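Boards > Spirits and Home Blending > Dilution and Proofing > Haze after cutting cask strength to 46%

gunther_hollmann
I have a 5 litre cask of Comora single malt, filled at 63.1% and now reading 61.8%. Cut a sample to 46% with deionised water in one addition and it went cloudy within the hour. Same spirit at full strength is clear. Water and spirit were both at 20 degrees. Is this down to the speed of dilution or simply the strength?

s_poulain
Strength, mostly. The long-chain ethyl esters (laurate, palmitate) come out of solution as the alcohol drops, and 46% is the usual figure quoted for staying clear at room temperature. It isn't a hard limit. A young spirit from a small cask can carry enough oil to haze at 48.

Ladan N
I'd disagree with "mostly". I split one batch of Heydari grain spirit in two, same water, same final strength. One half was cut in a single pour, the other in steps of 5% with a week between. The single pour hazed and the stepped half stayed bright. Both were stored in the same cupboard.

s_poulain
One batch, and did you measure the final strength of both halves? A hydrometer reading taken straight after mixing will be out, as the mix warms up. Half a per cent either way is enough to explain your result.

Ladan N
Both read at 20 degrees the next day. 46.2 and 46.1.

gunther_hollmann
I'll try the stepped method. For working out the water I've been taking volume times strength divided by target, then subtracting the starting volume. For 125 ml at 61.8% that gives 42.9 ml of water.

Grecu_L
That sum ignores contraction. Alcohol and water together take up less room than they do apart, so you'll finish slightly over 46. Work by weight with the density tables. A scale reading to 0.1 g is fine for samples that size. 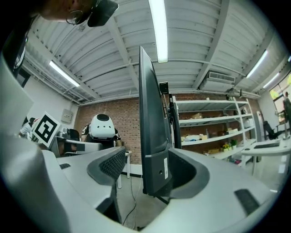

Firouzeh disagrees on the scale: for anything under 200 ml she would want 0.01 g, and a lid on the beaker while it settles, as evaporation from an open one skews the weight.

Grecu_L
No objection to the lid. On a 125 ml sample 0.1 g is well inside the error of his hydrometer, though.

gunther_hollmann
It's a Findow, marked in 0.2% divisions.

s_poulain
Then the scale isn't your weak point. Chill a little of the stepped sample to 4 degrees overnight before you commit the whole cask. If it clouds cold and clears again at 20, leave it alone or bottle at 48.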